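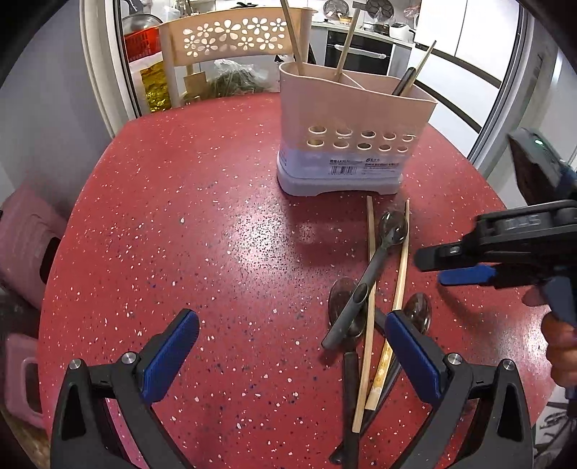 Bohumila Hrnčiar wrote to me after the last session that she didn't see why a traveling poet's letters should count as literature at all, when half of them are about bad roads and the price of hay. Fair enough! I want to spend most of this handout on that, and I'll get to the Zunar poems at the end if there's room.

Notes for session 6: The poet on the road

So, our man Alemayehu. When he left Gresgate he had one thin book to his name, and he'd paid the printer for it himself. We have 18 letters from the trip north, all of them to his sister, and I'd like you to read at least the first four before we meet. They're short (one is only a complaint about a landlord) and the handwriting problems have all been sorted out in the class packet.

Look at what he does with the hay. In letter two it costs too much. In letter three it's wet, and he's sleeping in it. By letter four it has turned into the opening of "The Carter's Supper," nearly word for word, and that's the poem most people know him by. I missed this for years, because my old edition puts the letters and the poems in different volumes and I'm lazy about getting up from my chair.

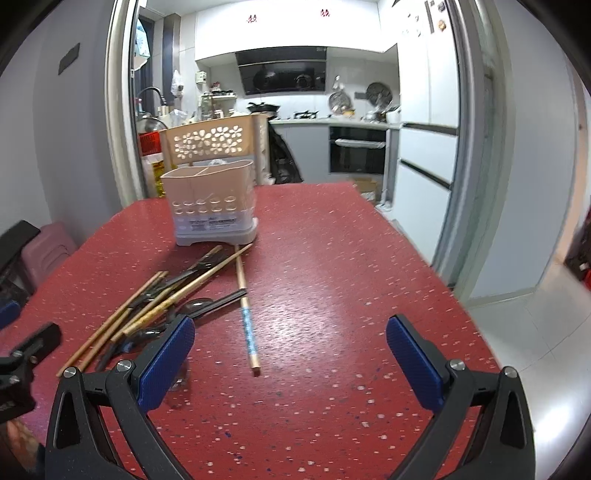

Drafts are the next thing. Alemayehu hardly ever crossed a line out. He wrote the new version next to the old one and left them both, so a page of his notebook is a heap of half-lines lying across each other at odd angles. Think of a bunch of chopsticks dropped on a table with a spoon mixed in, and one more lying off by itself to the side. That lone one is what I'd like you to hunt for. On nearly every notebook page there's a line sitting away from the rest, and more often than you'd guess it ends up as the last line of the finished poem. Page 25 in the packet is a good place to start.

Now the Trovolham visit. He stayed at the big house there as a guest, was fed very well, and wrote nothing for the whole stay except a thank-you poem that I think is awful. Přemysl Kolář argues in his essay (it's in the packet, right after the letters) that the poem is bad on purpose, a kind of joke on the host. I don't buy it. I think he was tired and wanted to be polite! But read the essay and make up your own mind, and please bring a line or two from the poem to back yourself up, whichever side you take.

A word on numbering. The long poem runs to 771 lines in the first printing, and the packet follows that. Later printings cut the tavern section, so if you're using a library copy your line numbers will be off after the second canto. 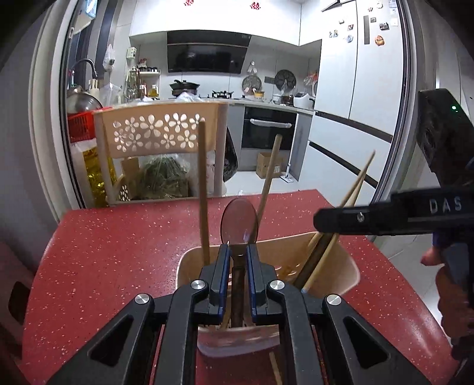 Utensils on the red counter

For next time: letters one to four, the Kolář essay, and one notebook page of your choice. Write me a paragraph on what changes between the letter and the poem. Typed or by hand, I don't mind. The Zunar poems will have to wait until October.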